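Ticket: Label printer drops off the network / prints blanks, stockroom bench
Status: Open – waiting on reporter
Product: Juvik desktop label printer, network model
Site: Bredlow, stockroom
Logged by: Darcy Kerslake
Opened: July 27, 2019
Priority: Medium (was High, see notes)

Summary

Printer goes offline after a big batch. Queue on the PC says "printing", nothing comes out. Power cycle brings it back, then the first few labels are blank. Small batches fine. Started after the router got swapped, but not straight after, so not sure the two are linked.

What I've got

Juvik printer on a network cable, not wifi. Prarnodberg stock software sends the jobs. Windows PC in the office next door. Labels are the plain white ones on a roll, Hodoroagă stock, direct thermal so no ribbon. Same labels we've always had, new box though.

Bench it's going back on once sorted:

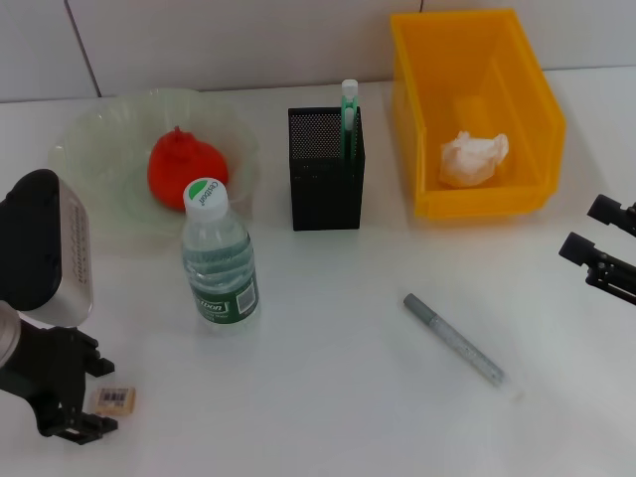 White-topped bench, tile wall behind.

Steps to reproduce

Send 200 labels or more in one go from Prarnodberg. Prints normally to begin with. Then stops mid-roll, light goes amber, PC can't see it. Ping fails. Leave it alone and it does not come back by itself, I gave it 40 minutes over lunch.

Log

Entry 1
Pinged the printer before sending anything. Replies fine. Sent a test page, fine. Sent 40 labels, fine. Sent 200, stopped before the end. Ping dead. Power off, wait, power on, ping back. First two labels blank, then it carried on with the rest of the job as if nothing had happend.

Entry 2
Changed the network cable. Same result. Changed the port on the router. Same result. So not cable and not port, unless I've got two bad cables, which in this building is possible. Borrowed a third from the office to be safe. Same.

Entry 3
Printed the settings page (hold feed button while switching on, let go when it starts blinking). Address is being handed out by the router, not fixed. Old router had it reserved. New one doesn't. Could be the printer losing its address when the lease runs out, but why only on big jobs? Reserved it anyway. Restarted both.

Sent 200. Got to the end! Sent another 200 right after. Stopped. So better, not fixed.

Entry 4
Blank labels are a seperate problem I think. Sensor clean next. Lid open, roll out, wiped the gap sensor with a dry cloth and the print head with one of the alcohol pens. Loose bits go in something with sides before you start, the roll holder clips are tiny and I've already been on the floor looking for one. The yellow plastic bin is the one to grab – there's a raised step across the inside, so clips on one side of it and screws on the other and they don't get mixed. Ran the calibration after, which feeds a few blanks on purpose, so don't count those as a fault. Then power cycled with nothing in the queue. No blanks. Power cycled with a job waiting. Blanks again.
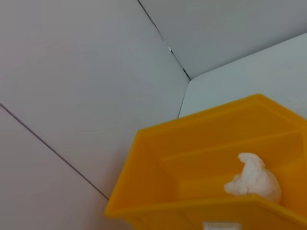

Driver on the office PC turned out to be older than the one on the Juvik site, so that got updated next. Before you do it, write down the label size and the darkness setting, the update wipes both. Mine had gone back to the default size and the first batch came out half on one label and half on the next. Put it back by hand. If your bench has a yellow bin on it, as ours does, stick the note with the settings in there and it's to hand next time.

Entry 5
New driver on. Sent 200, fine. Sent 200 again, fine. Sent 299 because that was the real order waiting. Stopped at the very end, amber light, but this time ping still answers! So the network side is ok now and the stopping is something else. Dropping this from High to Medium, we can work round it by splitting jobs.

Entry 6
Noticed the case is hot near the head after a long run. Manual says it will pause to cool and then carry on. Ours pauses and doesn't carry on. Darkness was set to nearly the top by someone, probably to make up for faint print on the old labels. Turned it down a good way. Barcodes still scan.

Still to do, in this order:

1. Run 299 at the lower darkness, lid shut, nothing piled against the vents. Note whether the light goes amber and whether it recovers.

2. Mark the darkness dial page in the manual and write the new value on the inside of the lid. Pen, not pencil, pencil rubs off with the alcohol.

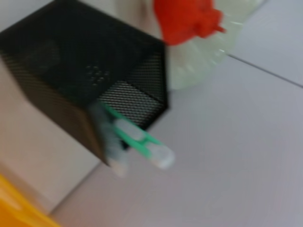
3. Try a roll from the old box of Hodoroagă labels, if there is one left. If the blanks stop, it's the new stock and not the printer.

4. Firmware. Leaving it till last, last time it needed a USB cable and an hour and I have neither. August at the earliest.

Questions for support

Is there a setting for auto resume after a heat pause, or should it always do that?
Does the blank label after power on with a queued job count as normal? The manual only mentions blanks during calibration.
Can Prarnodberg be told to split a batch by itself? Doing it by hand is fine for one order, no good when there's a stack of them.

Reply from support

Thanks for the detail. Auto resume is a setting, it's under the maintenance menu in the driver, not on the printer, and the driver update will have switched it off. Please tick it and rerun the 299. Blanks with a queued job are expected on the older firmware, one or two at most. Splitting has to be set up on the Prarnodberg side, please raise it with them.

Update from DK

Found the tick box, it was off. Ticked. Not run the 299 yet, out of labels till the delivery comes. Will post the result here, please don't close.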